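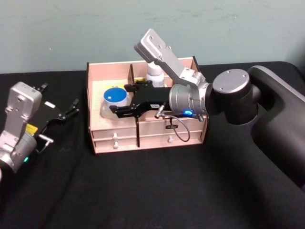

*A small wooden organizer, with a blue-lidded container in the top compartment.*

Kausar Bukhari kept her sewing supplies in a cookie tin for most of her adult life. The tin was deep and round, and whatever she needed was at the bottom. Last October she emptied it onto the kitchen table in Festamthorpe and found three seam rippers, 24 bobbins and a hotel key card.

She replaced it with a small wooden box divided into compartments. It sits on the sideboard, takes up less room than a toaster, and holds everything she uses in a normal week. The rest went into a drawer in the spare room.

Small organizers like hers are sold as desk tidies, spice racks and craft boxes, often with the same dimensions and a different label. Arsalan Bhutto builds them in a rented workshop on Pacheco Street and has sold 371 since he started. Buyers usually ask him how many compartments they should get.

"I ask what's going in it," he says. "Most people haven't measured anything. They have a jar in mind and the jar doesn't fit."

His advice is to set the tallest item on a table, measure it with the lid on, and add an inch so fingers can get in. A container that fits exactly is hard to lift out. He learned this from a batch of six he made too tight for a customer's bead jars, and had to take back.

Clear containers with colored lids work well in the top of a box. The contents show from the side, and the lid color can stand for something if several people share the supplies. Bukhari uses blue for buttons and white for snaps and hooks. She tried paper labels first, but the ink rubbed off within a month.

Weight matters too. Heavy things belong low down, especially in a box that is taller than it is deep. Bhutto puts felt under his, mainly to protect the furniture.

Light-colored wood shows fingerprints and pencil marks. A damp cloth takes care of most of it, and a light sanding once a year will handle the rest if the wood has no varnish. Bukhari has not sanded hers. There is a gray smudge on the front where she reaches for the scissors, and she says she will get to it when the curtains are done. She still has two panels to hem, and the cookie tin has gone back to holding cookies.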